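Revised in August. Replaces the earlier handout for Unit 3. The section on wrap length has been rewritten and the old appendix on leather has been dropped.

# DES 301 – Handles, Wraps and Surface Friction

Urnville Technical College, Applied Design

## 1. Scope

This unit covers straight handles of round or nearly round section, held in one hand, with or without a wrapped covering. Pistol handles, knobs and molded two-part grips are in the next unit. Students should already be comfortable with Coulomb friction and with drawing a free body diagram.

Symbols used in these notes:

| Symbol | Meaning |
|---|---|
| D | outside diameter of the handle |
| r | outside radius of the handle |
| H | length of handle to be covered |
| w | width of tape |
| s | overlap between turns |
| P | advance per turn along the handle axis |
| T | tension in the tape during wrapping |
| N | normal force at one contact |
| μ | coefficient of friction |

## 2. What the hand supplies

A hand closing on a cylinder does not press evenly. Pressure is highest under the fingertips and at the base of the thumb, and low across the hollow of the palm. For hand calculations we replace this with two opposed contacts, each carrying a normal force N. The model overstates the local pressure and understates the contact area. It is good enough for slip along the axis and poor for slip in rotation.

### 2.1 Axial slip

With two contacts, the largest axial pull that can be resisted is

F = 2μN

Worked example. A handle must resist an axial pull of 80 N. With μ = 0.5 at each contact, N = 80 / (2 × 0.5) = 80 N. If a covering raises μ to 0.8, N falls to 50 N. The user gets the difference as reduced effort, and over a long task that matters more than peak strength.

### 2.2 Rotational slip

For the same two contacts on a cylinder,

M = 2μNr

Torque capacity rises with radius as long as N stays fixed. It does not stay fixed. Grip force drops once the handle is too thick for the fingers to close around, and it also drops on very thin handles because the fingers run into the palm. The product Nr therefore has a maximum at some middle diameter, and this maximum sits at a larger diameter than the maximum of N alone. Handles meant mainly for pulling should be thinner than handles meant mainly for turning. This result comes up every year in the exam review and is worth deriving once by hand.

### 2.3 Limits of the Coulomb model

Skin and soft polymers do not follow Coulomb's law closely. For both, μ tends to fall as normal force rises, and the effect is stronger on smooth surfaces. Three causes are usually listed:

- real contact area grows more slowly than load once the surface has conformed
- moisture changes the shear strength of the skin layer
- the covering itself shears and recovers, so some motion takes place before slip

The third item is often confused with slip in student reports. Record displacement as well as force. A curve that rises smoothly and then drops is shear followed by slip. A curve that levels off early with no drop usually means the adhesive under the covering is creeping.

## 3. Coverings

### 3.1 Reasons to cover a handle

A covering can raise friction, increase diameter, reduce heat flow to or from the hand, absorb moisture, damp vibration, or mark the handle by color. A design brief should state which of these are required. "Improved grip" is not a requirement and will be returned.

### 3.2 Tape types

**Polymer overgrip.** Thin, stretchable, slightly tacky. Applied under tension. Held mainly by its own tension and a finishing strip at one end. Easy to replace.

**Cushioned base grip.** Thicker, with an adhesive back. Adds noticeably to the diameter. Replacement usually means cleaning off residue.

**Cloth tape.** Woven, adhesive backed, little stretch. High friction when new. Loses its nap under rubbing and then polishes.

**Self-fusing rubber tape.** Bonds to itself under stretch and leaves no adhesive on the core. Must be cut off.

Color is independent of type. Do not identify a tape by its color in a report – give the type, width and thickness as measured.

### 3.3 Wrapping pressure

A tape of width w under tension T, wrapped on a radius r, presses on the core with

p = T / (rw)

This holds for a single layer at a small helix angle. Two points follow. First, the same tension gives a higher pressure on a thinner core, so a tapered handle wrapped at constant tension is held more firmly at its thin end. Second, on a flat face the radius of curvature is very large and p goes to almost zero. On an eight-sided handle the tape is clamped at the corners and nearly free on the flats. Adhesive is what holds the flats.

Stretchable tapes lose tension after wrapping. The loss is fastest at first. Leave wrapped specimens to rest before testing and write the rest time on the sheet.

### 3.4 Wrap length

The advance per turn is set by tape width and overlap. At small helix angles take

P = w – s

The number of turns is H / P and the length of tape is

L = (H / P) × √((πD)² + P²)

When P is small compared with πD the square root is close to πD, and the simpler form L = πDH / P can be used. Add one full turn at each end, where the tape is laid square to the axis before and after the helix. Students regularly forget the end turns and come up short.

For overlapped wraps the outside surface is a shallow spiral ridge. Ridge height equals the tape thickness, less whatever is lost to stretch and compression. The ridge adds mechanical resistance to axial motion and adds almost nothing in rotation. State the direction of wrap. Under a turning load the exposed edge either lies down or lifts, depending on the hand of the helix, and lifted edges are where most wraps fail.

## 4. Wear

Coverings fail in use long before they fail in strength. The course uses a reciprocating rub test of 3000 cycles on the Bastos bench, with friction measured before and after. The sample holder accepts round cores only.

Record for each specimen:

- core material, diameter and surface preparation
- covering type, width, thickness, overlap, direction of wrap
- rest time before test
- static friction before and after
- any edge lift, glazing, tearing or shift of the covering along the core

Shift along the core is measured from a pencil line drawn across the edge of the tape onto the bare core. Draw the line after the rest period.

Glazing is the loss of surface texture with no large loss of thickness. It reduces dry friction on cloth tape. On soft polymer tape the first effect may be a small rise, as a smoother soft surface makes more real contact, followed by a fall as skin oils or dust build up. Do not average the two phases.
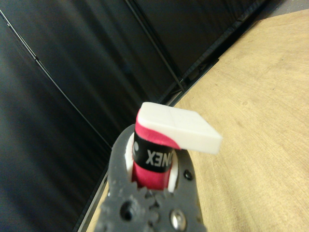
Lorna Dietrich

## 5. Laboratory session

The session runs on Thursday in the Clemero building. Each group receives bare cores, a roll of Skikico tape and a force gauge. Bring a ruler and a pencil.

### 5.1 Procedure

1. Measure D on the bare core at both ends and at the middle.
2. Calculate L for the assigned overlap. Show the calculation on the sheet before cutting.
3. Clean the core and let it dry.
4. Wrap from the butt end upward. Keep the tension steady and the overlap even.
5. Finish with one square turn and secure it.
6. Measure D again in the same places.
7. Rest, mark the pencil line, then run the axial pull test.

If the pull test shifts the covering on the core, the run is recorded as a bond failure and not as a friction value. Repeat on a fresh specimen.

### 5.2 Report

The report has a maximum of 3 pages, not counting raw data. It should include one plot of force against displacement with the point of slip marked, and a short comparison between measured pull and the value from F = 2μN. Where the two disagree, name the assumption most likely at fault and say which extra measurement would settle it.

Common reasons for lost credit:

- overlap given as a word ("half") with no tape width stated
- diameter of the bare core used in place of the wrapped diameter in M = 2μNr
- friction values given with more digits than the gauge can read
- conclusions about comfort, which is not measured in this unit

### 5.3 Practice problems

**P1.** A handle is tapered evenly from butt to head and wrapped at constant tension and constant overlap. Sketch wrapping pressure against position. Then sketch it again for a tape whose tension decays by the same fraction everywhere.

**P2.** Show that doubling the overlap does not in general double the tape length. Find the overlap, in terms of w, at which the length is exactly twice that of an edge-to-edge wrap. Use the simple form.

**P3.** A cushioned grip adds a thickness t to the radius and leaves μ unchanged. Find the fractional loss in N that would cancel the gain in torque capacity.

Answers to P2 and P3 are posted outside the lab. P1 will be discussed in class.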